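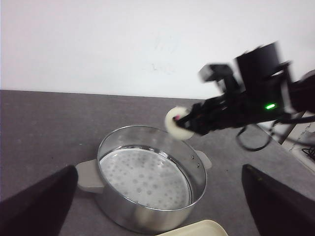

How many students should share one pair of arms in a school robotics club?

**Bernadette Brunet**

Two students per pair of arms is the arrangement our club recommends. One operates, the other keeps the log, and they exchange roles after 11 attempts. Larger groups are permitted for demonstrations only.

As a supplementary matter, members preparing for the April challenge should note that the food-handling task is assessed on placement and condition. An item that is dropped or visibly dented receives no marks for that attempt.

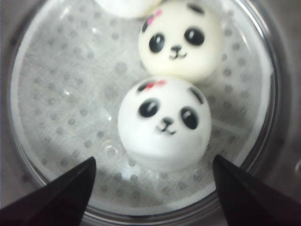
Members are also asked to rehearse with the same items they intend to use on the day. A change of size or firmness generally means the grip settings must be revised, and the judges do not grant additional time for this.

**Libor Kollár**

I concur with the above, although our school permits three per station when enrolment is high. The third student reads the rules aloud and calls the time. Our Grimow controller logs every attempt automatically, so the written log is a formality. The teacher in charge may nonetheless ask to see it.

**Birdie Quintanilla**

Two. Please check the club handbook before posting, as the matter is covered under station rules. Bookings for the lab in room 1707 go through Évan Coste.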